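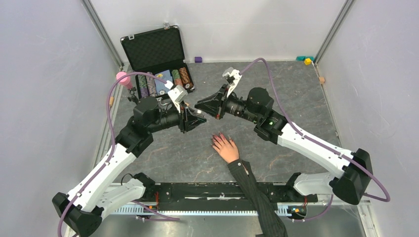
Marbled floor and pale walls, Vastano.

About Vastano

Vastano buys, sorts, repairs and resells used game sets, mostly poker chips in cases, along with playing cards, dice and a shelf of wooden blocks and small toys that tend to arrive in the same boxes. We have been doing this since 2000. We started with one van and a rented room behind a print shop, and we still rent, in a different building.

Most "about us" pages in this trade talk about passion. We have read a lot of them and we don't believe many. What follows is what we do and what we charge for, with a few of the claims we have stopped making.

What we sell

Complete chip sets in a carrying case are the larger part of the business. Loose chips come next, sold by color, for people who already own a set and are short a few. We also sell cases without chips, cards without cases, and foam inserts cut to fit the more common case sizes.

We do not sell anything as "casino grade." We have asked suppliers to tell us what the phrase means and have had a different answer each time. Weight is no help either. A heavy chip is often a plastic chip with a metal slug inside, and plenty of people like those fine, but the weight printed on the box is a poor guide to how it will stack or how long the edge will last. We weigh chips on our own scale and print what the scale says. Sometimes that costs us a sale.

How a set gets checked

A case comes in, it is opened flat on the work surface with the lid standing up behind it, and the chips are left in their rows until someone has looked at the whole thing. We learned to do this in that order. If you tip a set out first you lose the only evidence of how the last owner kept it, and a set kept in color order has usually been treated better than one thrown back in by the handful. Usually. We have been wrong about that too.

Then the stacks come out one color at a time. Chips with a chipped rim go in one tray and faded ones in another. The foam gets pressed with a thumb along the whole of the lid, and if it crumbles it is replaced. Hinges, latches and handle are tried with the case full, as an empty case will flatter almost any latch.

Cards are counted. A sealed pack stays sealed and is listed as sealed. An opened pack that is short a card is not sold as a pack at all.
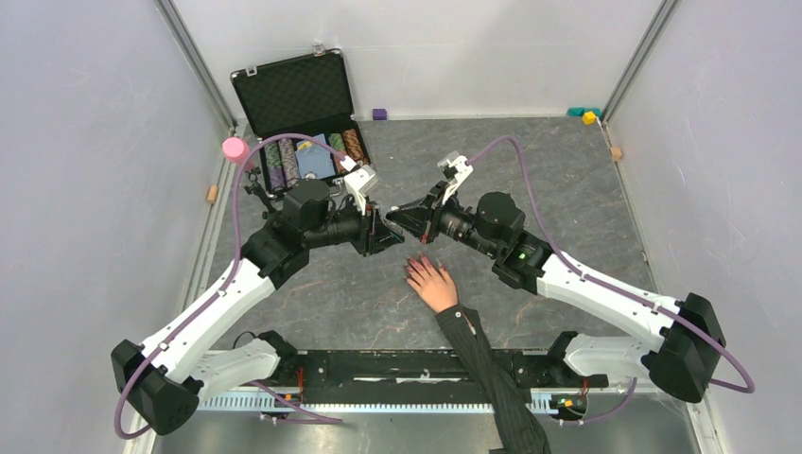
The odds and ends get the same treatment, and they are the part of the job that visitors underestimate. A card set seldom travels alone. There will be a cup that went with some dice, a couple of colored cubes, plain wooden blocks from a set the children had, all dropped in the one box when somebody cleared out a closet. We sort these by material and size, and what can be matched to a set goes back with it. The remainder is sold in mixed bags, and the bags say mixed on the label. We have seen similar bags elsewhere described as "vintage assortments." Ours are mixed bags.

Our grades

We use three grades, and we wrote them ourselves, so please treat them with the suspicion you would bring to any seller grading its own goods.

Clean: full rows, no visible damage at arm's length, case closes properly.

Used: full rows, some worn edges, case closes properly, may be scratched.

Parts: something is missing or broken, and the listing says what.

There is no "like new." Like new is a matter of opinion, and the opinion always seems to be the seller's.

For a while we tried an outside grading scheme called Kikine, which gave each set a score out of 60. The scores looked very exact. When we sent the same set through a second time, it came back at 38 after scoring well above that on the first pass, and we had done nothing to it except put it on a shelf. We asked for an explanation and received a brochure. We dropped the scheme that January and have not replaced it.

Cases and storage

Customers ask whether the metal-edged cases are better than the wooden boxes. Better for what? The metal edge protects the corners when the case is carried around, which for a set that lives in a cupboard makes little difference. The foam matters more. Thin foam lets the rows shift when the case stands on end, and the chips wander from one channel into the next.

We stock one new product, the Sjögren insert, a firmer foam tray that we cut in-house. It holds rows well. It also smells for the first few weeks and makes some lids hard to close, both of which are stated on the product page. If your present insert still grips the chips, keep it.

Stock is tracked in a program named Ralteo, which we chose after a long demonstration and have had mixed feelings about ever since. If the website says we have 23 green chips of a certain pattern, please write before you drive over. The shelf is right more often than the program.

Things we no longer claim

We used to say every set was "inspected by experts." We look at them carefully and we have looked at a great many, and you can call that what you like.

We used to say our business was green. Reselling a used set probably does save making a new one, but we also ship heavy boxes long distances, and we have never done the arithmetic. Until we do, the leaf stays off our packing tape.

We used to promise color matching. Purples and blues in particular vary from one production run to the next, and a replacement that looks right on a screen can look plainly wrong next to the rest of the stack. Send us one chip by mail and we will compare it here by daylight. The chip goes back to you whether or not we find a match.

Selling to us

We buy full and partial sets. Send a photo of the open case with the chips still in their rows, and another of the hinges. We make one offer and it stands for two weeks. It will be lower than the figure you saw in an online auction, where the asking price and the price anybody paid are often far apart.

Boxes sent without asking first are returned at the sender's cost.

Visits are by appointment, through the contact form. Parking is behind the building, and the bell at the side door works if you hold it down.

Page last revised 19 July 2019.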